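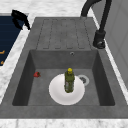
November 2020

If you've followed our posts since the spring, you know I've been losing sleep over kitchen sinks. Well, I finally have something to report! Our Kamel test suite is finished, the numbers are in, and I'm a good deal happier than I was in September (when I was ready to throw the whole thing out and go back to stacking blocks).

Quick recap for anyone new. Kamel is a set of simulated kitchen tasks that Renata Bustos and I have been building at Handham, and all of it runs in rendered kitchens, so we can try a policy overnight and break zero dishes. One of the tasks I keep coming back to takes place in a sink basin: a white plate, a green bottle with a yellow cap standing on it, and a strawberry off to the side. The instruction is just to put the strawberry on the plate and leave the bottle upright. Easy for you and me! Much less easy for a policy that has only ever practiced on flat tables, with no steep walls to reach down between.

What we wanted to know was pretty narrow. Say you train on demonstrations seen from one viewpoint, then nudge the viewpoint a little at test time. How badly does the policy fall apart? Our old baseline, Vetano, fell apart a lot. It would head confidently for a spot next to the strawberry, close on nothing, and then carry that nothing over to the plate. I watched so many of those replays, and I still wince.
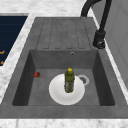 Renata's idea was to make the policy predict where the plate rim and the basin walls are before it's allowed to plan a reach. We called that version Warnamix (don't ask, it was late and we were hungry). Same demonstrations, same training time, one extra prediction step. Out of 909 test episodes with shifted viewpoints, Warnamix finished 503 with the strawberry on the plate and the bottle still standing. We trained it 3 times from scratch to make sure we hadn't gotten lucky, and the ranking against Vetano held up every time.

Now, 503 out of 909 is not a number you'd put on a mug. The failures that are left are mostly bottle knocks, where the arm swings back across the plate too low and clips the bottle on its way. Renata thinks a higher return path will take care of plenty of those. I think we need more demonstrations with tall things in the way, and we've been arguing about it over lunch all week.

None of this has touched a real sink yet, so please don't write in asking when it can do your dishes. The write-up and the episode replays will go on the project page once Renata has finished relabeling the failures.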